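Our team spent most of October rewriting the rules for how we test household robot tasks in simulation before anything runs on hardware. A few people asked what changed, so I'll put it in a thread.

1/ Every kitchen gets a scene sheet before its first run. The sheet lists each object, its mass, its friction values and who set them. If a value was guessed, the sheet says "guessed". We had 78 kitchens in the library and most of them had no sheet.

2/ Fixed objects and movable objects go in separate lists. Tania Chowdhury found a stool that was pinned to the floor in one version of a room and free to slide in the next. Same room name, same colour, different results. Now a change like that means a new version number.

3/ Seeds get logged. All of them, including the ones from runs you threw out. We went back through 2,176 old episodes and 370 had no seed recorded. Those can't be reproduced, so we don't cite them anymore.

4/ Anything sitting near a counter edge gets checked by a person before the batch starts. The software will happily report a stable pose for an object that's partly over the edge. Look at it from at least two viewpoints and write your initials on the sheet.
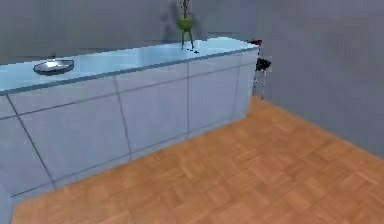 5/ Clutter levels are written down in advance. We use low, medium and high, with a short definition for each. You don't get to call a room "high clutter" after the success rate comes in lower than you hoped.

6/ Shiny surfaces need their own line on the sheet. Metal bowls and glossy counters behave differently under different lighting settings, and a policy trained on one setting can fall over on another. State the setting. If you randomized it, state the range.

7/ Minimum 400 episodes per task before a number goes in a report. Damian Eberhard wanted more, I wanted fewer, and this is where we landed. Smaller batches are fine for debugging. Just keep them out of the tables.

8/ A simulated pass doesn't clear a task for hardware. It gets you a slot for a supervised run at reduced speed, with someone on the stop button. Beat Bühler signs off on those and he does say no.

9/ Someone asked whether we borrowed this from a published standard. Partly. The hardware sign-off follows our existing lab safety rules. The scene sheet is our own and it's still rough. The section on soft objects like cloth and sponges is one paragraph long and needs work.

10/ If your group keeps something like a scene sheet, I'd like to see how you handle version numbers when only a texture changes. We're bumping the minor version for now and it's already getting messy.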